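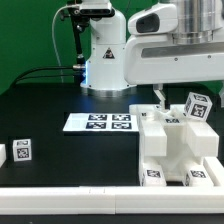 本检查表适用于格鲁斯贝格楼（Grusberg）2525室装配台面及其附属储物区域，供季度安全检查使用，检查范围包括台面、印制构件、标记面、线缆、照明、通道和消防设施。各项结论分为“合格”“限期整改”“不适用”，意见栏由检查人员据实填写，使用部门不得自行涂改。本次检查以黑色台面及台面上的白色构件为重点，其中印有方形黑白标记的扁平托盘放置于台面中部，紧邻右侧的白色印制夹具，相关意见见第二部分和第三部分。台面以外的区域按原有条目逐项核对。

使用部门：Stiser装配实验组
检查日期：2021年12月22日
检查人：Mahfuz Navaratnam
上次检查：9月
检查依据：《Stiser工作场所安全管理办法》及本室《台面使用须知》

第一部分 台面与工作区域

1.1 台面是否平整，有无翘起、开裂或明显划伤
结果：合格
意见：用手沿前缘及两侧触摸，未发现毛刺。后缘靠近线缆处有胶带残留，已请使用部门以塑料刮片清除，不得使用金属刀片。

1.2 台面是否固定牢靠，受力后有无晃动
结果：合格
意见：四角分别施力，未见位移。调平脚锁紧螺母齐全。左后方调平脚的橡胶垫较其他三处磨损明显，暂不影响使用，列入下次更换清单。

1.3 台面上是否存放饮料、食品或个人物品
结果：合格
意见：检查时未发现。门口置物架用于存放水杯，请继续保持，不得以任何理由将水杯带至台面。

1.4 台面前缘是否留有必要的空余宽度
结果：限期整改
意见：部分小型构件放置过于靠近前缘，经过人员的衣袖容易将其带落。应在前缘内侧设置一条醒目的界线，宽度由使用部门确定后报检查人备案。界线以外不得放置任何构件，临时放置亦不例外。

1.5 背景幕布是否垂挂平整，下缘有无拖地
结果：合格
意见：绿色幕布张挂平整，夹具无松脱。幕布阻燃证明已于九月提交，本次未再要求提供。幕布背后不得存放纸箱。

第二部分 印制构件的完好情况

2.1 构件棱边有无锐口、残留支撑或拉丝
结果：限期整改
意见：抽查时发现个别长条构件端部有残留支撑，触之有刺感。该类构件应退回打磨后再投入使用。打磨作业应在通风柜旁的指定位置进行，并佩戴护目镜，不得在装配台面上打磨。

2.2 夹具凹槽与方块的配合是否顺畅
结果：合格
意见：人工试放，方块可自然落入槽位，无须按压。若日后出现卡滞，应先检查槽底有无碎屑，不得以敲击方式强行压入。

2.3 构件有无裂纹、分层或受热变形
结果：合格
意见：长条构件平放于检验平板上，未见明显弯曲。方块转角处个别层纹较粗，属于外观问题，不作整改要求。储物柜上层靠近暖气管，长时间存放有变形风险，建议将长条构件移至下层。

2.4 构件堆叠与倚靠是否稳妥
结果：限期整改
意见：方块不宜斜靠在夹具上方。作业间歇超过一刻钟时，未入槽的方块应放回收纳盒，或者平放在台面中部。长条构件相互叠放时，应确认下层构件无翘动，收工后一律并排归位，不得交叉放置过夜。

2.5 报废构件是否单独存放
结果：合格
意见：报废箱有盖，标签清晰。箱内构件上的标记已按要求划销，可避免误用。报废箱每月清空一次的登记完整。

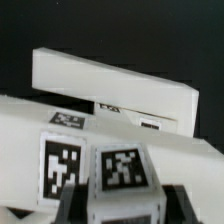

2.6 新旧批次构件是否混用
结果：限期整改
意见：收纳盒内同时存放两个批次的长条构件，外观相近，仅凭肉眼不易区分。使用部门应在构件底面加注批次代号，并在领用登记簿中注明。由Bretero供应的线材所印构件与此前批次的收缩量不同，混用后可能造成间隙不均，在完成比对之前应分盒存放。

第三部分 标记面

3.1 标记是否清晰，有无脱落、翘角或污损
结果：限期整改
意见：储物柜内备用构件中，有10件标记翘角，已贴黄色标签隔离。重新粘贴前应将旧胶清除干净，并用无绒布擦拭。粘贴后静置一夜方可使用。

3.2 标记编号与登记簿是否一致
结果：合格
意见：随机抽取方块和托盘进行核对，编号均能在登记簿中查到。登记簿第三页有一处涂改未签名，已请经手人补签。

3.3 标记表面是否反光
结果：合格
意见：在顶灯全开的条件下从多个角度观察，未见影响辨认的反光。更换标签纸型号时须重新检查本项，不得沿用本次结论。

3.4 清洁方式是否符合要求
结果：合格
意见：台面备有干布。标记面只允许干擦。含酒精的湿巾应存放在门口清洁柜内，不得放在台面附近，以免误用。

第四部分 线缆与固定件

4.1 台面上线缆是否有绊挂风险
结果：限期整改
意见：台面后部的黑色线缆横向敷设，应在中段增设固定点。垂下的白色细线弧度较大，收纳构件时应注意避让，建议用软质扎带收拢。扎带不可过紧，剪断后的尾端应朝向后方。

4.2 线缆外皮有无破损，插头有无松动
结果：合格
意见：断电后逐根检查，未见破损。插头均已到位。台面下方的插线板离地固定，未发现串接。

4.3 支架与立柱的紧固螺钉是否齐全
结果：合格
意见：使用划线标记核对，螺钉无转动迹象。新增支架应在安装当日补划标记线，并将安装人姓名写入登记簿。

4.4 警示标识是否完整可见
结果：合格
意见：三角形警示标识未被遮挡。门外“作业中请勿进入”的牌子一角破损，可继续使用，待统一更换时一并处理。

第五部分 人员作业

5.1 人员伸手取放构件前是否确认设备已停止
结果：合格
意见：现场询问两名当班人员，均能完整说明停止、确认、取放的顺序。须知张贴于台面左侧墙面，字号偏小，建议改用A3纸重新打印。

5.2 长发、宽松衣袖、挂绳是否按规定收束
结果：限期整改
意见：一名访客佩戴挂绳式证件进入作业区域。接待人员应在门口发放夹式证件，并收存挂绳。此项在九月的检查中已提出过，不应再次出现。

5.3 护目镜、手套的配备与使用
结果：合格
意见：护目镜备有2副，镜片洁净。取放光滑的小构件时，不得佩戴棉线手套，以免滑脱或钩挂。打磨时所用手套另行存放。

5.4 是否存在单人夜间作业
结果：不适用
意见：本季度未安排夜间作业。如需安排，应提前向楼宇管理处报备，并确保至少有2人在场。

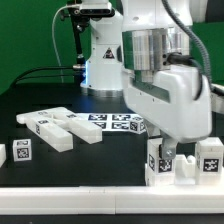
方块掉落到地面以后，还能直接放回夹具使用吗？
应当先取下单独检查，确认棱边无缺损、标记无翘角、各面无粘附的灰尘或碎屑，再试放入槽。发现任何一项异常，即按第二部分2.5的规定送入报废箱，或退回返修，并在登记簿中写明掉落时间和处理结果。

第六部分 通道、照明与消防

6.1 通道宽度与地面状况
结果：合格
意见：门口至台面的通道畅通，地面无积水，防滑垫四边贴合。靠窗一侧堆放的空纸箱已于检查当场移走，不再单列整改。

6.2 照明是否均匀，有无频闪
结果：合格
意见：顶灯全部可正常点亮。靠门一排灯管启动较慢，已报修。更换时应选用同一色温的灯管，避免台面两侧明暗不一。

6.3 灭火器是否在有效期内，取用是否方便
结果：合格
意见：压力指针位于绿色区域，封签完好。灭火器前方地面标线褪色，应重新涂刷。灭火器箱上方不得摆放纸张或样品。

6.4 应急照明与疏散指示
结果：合格
意见：按下测试按钮后应急灯点亮，疏散指示方向正确。测试记录卡已签字。

6.5 急救箱内物品是否齐全
结果：限期整改
意见：创可贴用完后未及时补充，烧伤敷料临近有效期。请使用部门指定专人每月核对，核对卡放在箱盖内侧。

第七部分 储存与移交

7.1 收纳盒标签与内容物是否一致
结果：合格
意见：方块、托盘、长条构件分盒存放。盒盖标签采用统一格式。Maillard储物柜第二层锁舌略紧，可正常开闭，建议加少量润滑脂，不得喷涂液态润滑剂，以免污染下层构件。

7.2 易燃物与清洁剂的存放
结果：合格
意见：清洁剂存放于带锁的金属柜内，钥匙由当班负责人保管。柜内托盘无渗漏痕迹。安全数据单为纸质版，置于柜门内侧，页面完整。

7.3 收工移交是否留有记录
结果：限期整改
意见：移交记录中“台面清理”一栏多次以勾号代替文字说明，无法判断构件是否归位。自即日起，应逐项填写未归位构件的名称和位置，并由接班人员签字确认。因连续作业而保留在台面上的构件，应写明保留原因和预计收回时间。

整改要求

凡列为“限期整改”的条目，使用部门应在十个工作日内完成，并将书面说明交至楼宇管理处安全窗口。涉及台面前缘界线（1.4）和批次分盒（2.6）的整改，除书面说明外，还应通知检查人到场复核。残留支撑（2.1）未处理完毕的构件，在复核通过前不得领用。

线缆固定（4.1）应安排在断电状态下进行。施工前取走台面上的小型构件，放入带盖的收纳盒，完工后按登记簿核对归位。扎带、剪口及其他余料应随手收入废料盒，不得遗留在台面或地面。

使用部门对检查结论有异议的，可在收到本表后提交书面意见，并注明对应条目编号。异议处理期间，涉及人员安全的整改要求照常执行。

补充意见

本室台面整体维护情况较九月有所改善，登记簿的填写也较为规范。主要不足集中在小型构件的临时放置和移交记录两个方面，请当班负责人在班前会上逐条传达，并将参会人员签名附于本表之后。下次检查将抽取任意一日的移交记录，与收纳盒实物进行比对。

检查人签字：Mahfuz Navaratnam
使用部门签收：（签字后由部门留存副本，原件归入2525室安全档案）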